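Undwood Reusable Cover Sheet, Pink

Item 24-P
Sold singly or in packs of 2

The Undwood cover sheet is a large piece of translucent pink plastic for keeping food off fabric, and fabric off food. Lay it over a bed, a sofa or a rug when the table is taken or you don't have one. It was first sold for picnic use, and most of our orders now come from people in studio apartments and dorm rooms.

The plastic is thin and folds down small enough for a kitchen drawer. It comes out of the pack creased and stays that way for a while. Smoothing it by hand helps a little. Do not iron it. For fruit, plates and trays the creases make no difference, but set drinks down somewhere else. 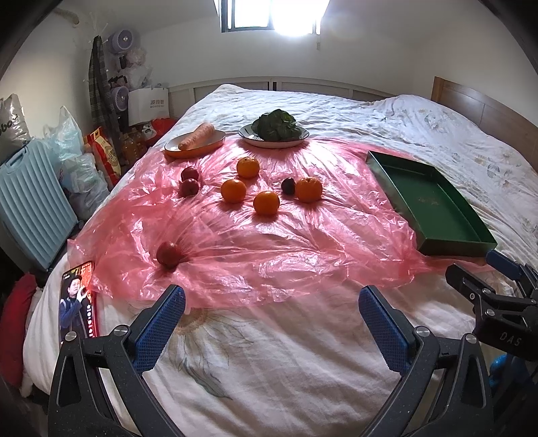 Round fruit such as tangerines and plums will settle into the low spots on a mattress, so leave some room between pieces if you are sorting by kind. Plates sit best near the head of the bed, where there is less movement. Greens and peeled vegetables should go on a plate or in a tray and not straight on the plastic.

Care
Wipe with a damp cloth and mild dish soap. Hang to dry before folding – a sheet put away damp will stick to itself. Keep away from stoves, heaters and candles. Not for the microwave or dishwasher.

Good to know
The sheet has no elastic and no grip on the back. On a slick duvet cover it can slide, and tucking one side under the mattress will hold it. Sharp knives will cut through it, so do your peeling and slicing on a board. Keep away from babies and small children.

Plates and trays are not included. For those, see the Minami oval plates and the Brandis shallow trays.

Returns are accepted on unopened packs. For orders of 19 packs or more, write to Renu Srivastava in the sales office for a price.

Page updated 5 January 2022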